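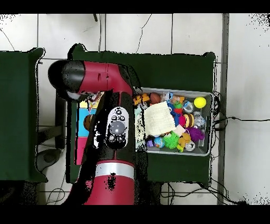
Figure 4. Arm over the sorting table, seen from overhead, with the grey bin to the right of the arm.

4. Working at a shared sorting station

This section is for staff on the returns benches at Randville who work at a station fitted with the Vurketti arm. It covers the start of a shift, mixed bins, stopping and restarting the arm, and the changes to bench duties that came in with the arm. Fitting and calibration are in section 3. Faults that need an engineer are in section 7.

4.1 Who does what

Before the arm was installed, one person emptied the bin, sorted the items, checked them for damage and keyed in the result. The arm now does the lifting and the first sort. The bench operator fills the bin, deals with anything the arm refuses, and makes every decision about condition. The arm does not grade items and its log must not be used as a grading record.

Each station has one named operator per shift. If you swap stations, both of you sign the sheet at the end of the bench. Annick Paquette keeps the rota and needs to know about any swap that lasts past a break.

Operators are no longer expected to meet a personal hourly count. The station count is shown on the Lollden screen and belongs to the station, refusals included.

4.2 Starting the shift

1. Check that the floor around the table is clear and that no cable lies where you will be standing.
2. Look along the arm from the base to the wrist. Report any loose cover or fresh mark before you switch on.
3. Sign in at the Lollden screen with your own number. Do not work under the last person's sign-in.
4. Place the bin on the table within the pick area.
5. Stand outside the marked zone and press Home on the screen. Wait for the arm to stop.
6. Press Start.

Note: the first pick after Home is slow. This is normal and you do not need to restart.

4.3 Mixed bins

Soft toys, balls and small hard pieces may go in the same bin. The toys in Figure 4 are a typical mix, with a tennis ball and a spiky ball in the same bin as a cloth and clear pieces. You do not have to sort by colour or size before loading.

1. Fill the bin no higher than the rim where you can. Light items may sit proud of it.
2. Leave cloths and other flat, soft items until last, or lay them to one side. A cloth across the pile hides what is under it and the arm may refuse several picks in a row.
3. Turn clear items so that a printed or coloured side faces up, if they have one.
4. Take out anything broken, sharp or leaking and put it in the hand-check tray.

After three refusals in a row the arm pauses and the screen shows code 44. Press Pause yourself as well, wait for the arm to stop, then move the top layer about by hand. Press Resume when you are back outside the zone.

Caution: code 44 is a pause, not a safe stop. The arm can move again if someone presses Resume at the screen. Never reach into the bin on the strength of the code alone — press Pause first and keep the screen in view.

4.4 Guiding the arm by hand

The control cuff is for trained staff only. It is used to move the arm clear of the bin when it has stopped in an awkward position. Isabelle Fraser holds the list of people who have done the cuff training, and a copy is kept with the rota. If you are not on the list, call someone who is. Time spent waiting is logged to the station.

1. Press Pause and check that the screen reads Held.
2. Take hold of the cuff and guide the arm slowly away from the table.
3. Let go, step back out of the zone and press Home.

Caution: keep your free hand away from the elbow. The gap closes as the arm folds.

4.5 Breaks and handover

Stop the arm before leaving the station, even for a minute. It must not run without its operator. Screens lock after 30 minutes and you will need to sign in again.

At handover, tell the next operator which items were refused and what is waiting in the hand-check tray. Write down any code other than 44. The tray goes with the station and does not need to be cleared before you leave.

4.6 Raising a problem

Anyone may stop the arm at any time and does not need to give a reason first. A stop is not held against the operator or the station count.

For problems with the arm, ring Thibodeau on extension 2722 and give the station number. For problems with workload, posture or the new duties, speak to Annick Paquette. Requests to go back to a hand bench are dealt with on form 98, kept with the rota.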